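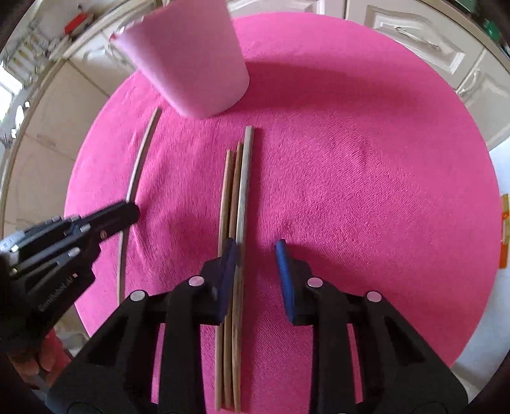

The long apprenticeship of a pair of black fingers

If you have ever tidied up after children, or after a dog with a taste for the garden, you will know the peculiar annoyance of picking up sticks. They roll, they lie flat, they hide one under another, and just when you have three of them nicely gathered the fourth slips out and takes a second one with it. I had never given the matter a moment's thought until I spent two days with the small research group at Hemmin, where they have been thinking about it, on and off, since December, and where I came away unable to look at my own kindling basket in quite the same way.

The project is called Wumgate, a name which I was told came from a misheard place name on a train and then simply stuck. Its aim is easily put. The group wants a robot with two arms to learn everyday household jobs from people, and they want the people to do the teaching without a robot being anywhere near. The teacher holds a gripper in each hand, goes about the job in an ordinary room, and lets the cameras on the grippers record what the fingers are up to. Later on, a computer works through the recordings and tries to learn the habit of it.

Some of the jobs are what you would expect, such as folding tea towels and putting cups on a shelf. The one I had come to see is known in the group as "sticks", and it takes place on a round pink rug with a good plush pile, in a room with white cabinets. There is a pink tapered container to go with it, wide at the top like an enormous paper cup, and the sticks have to end up inside. That's really the whole of it. I was offered a go within ten minutes of taking my coat off, and I was dreadful!

Panya Yimyam, who leads the work, was very kind about this. She has a way of watching you fail that makes you feel you are being useful (and I suppose I was, in a small way, though my recordings were quietly set aside afterwards). My mistake, she explained, was that I kept going for the sticks one at a time, closing the fingers hard and lifting straight up, as though I were using tongs at a buffet. Everybody starts like that. After an hour or so most people begin to do something rather cleverer, which is to lower the open fingers on either side of several sticks lying together, nudge them closer with one pad, and only then squeeze.

"You can't write that down as a rule," she told me. "We tried. The rule got longer and longer and the robot got worse and worse."

That attempt at rules is how the group spent its first stretch, and she talks about it with real fondness, the way people talk about a terrible first flat. They had a program that found each stick, worked out its middle and its angle, and sent an arm to fetch it. With straight sticks on a bare table it was perfectly respectable. On the rug it went to pieces. A thin stick sinks a little into the pile, so that the fingers must press down into the fluff to get underneath, and the program took the springiness of the rug for a collision and backed away. Then there was the matter of the curved sticks. A curved stick taken by the middle will swing round in the grip, and the program, having been told nothing about swinging, would carry it proudly across to the container and drape it over the rim.

So they turned to demonstrations instead, and here the choice of two grippers, one for each hand, began to matter more than they had planned for. One hand can hold a bundle together while the other goes after a stray. It can steady a long stick at one end, or lift a bend clear of the rug so that the other hand can come in below. Panya's early teachers used their second hand hardly at all, and for a while she wondered whether it was worth the bother and the extra weight. She let them carry on without saying anything, and over a few weeks the second hand woke up, so to speak, and started joining in.

The collection now stands at 600 recorded attempts at sticks, of which 523 were kept for training. The rest were put aside for dull reasons: a hand across the lens, a battery going flat, a visiting journalist. What the group did next is the part they are proudest of, and it took me two cups of tea to follow. They didn't simply feed the lot in together. They sorted the recordings by how the sticks lay at the start, so that a tight bundle, a loose scatter and a bundle with one stray were treated as different openings, and made sure that the computer met the awkward ones as often as the easy ones. Left to themselves, people throw sticks down in much the same way every time, it seems, and the learner had been growing rather spoilt.

The result, when they tried it on the two-armed machine next door, was 92 successful clearances out of every hundred tries on arrangements it had met before in kind. The older mixture, with the same recordings and no sorting, had managed noticeably fewer, and tended to come unstuck on the strays. I watched 11 tries in a row and found myself leaning forward in my chair each time the second arm came across. It doesn't look human, quite. It pauses in odd places, and it has a habit of patting the rug before it commits itself, which Panya is fairly sure it picked up from one particular teacher with a cautious streak.

There is plenty it can't do yet. Change the rug for one with a longer pile and the score drops sharply. Very short sticks are still a misery, and so is anything with bark that crumbles. The group has put in for a further year, and the plan is to move on to cutlery, which shares a good deal with sticks but has the added nuisance of being shiny, and after that perhaps to knitting needles, at the request of Panya's mother.

Before I left I asked for one more try with the grippers. I went in wide, nudged the bundle together with the left pad as I had been shown, squeezed gently, and got two of them as far as the container.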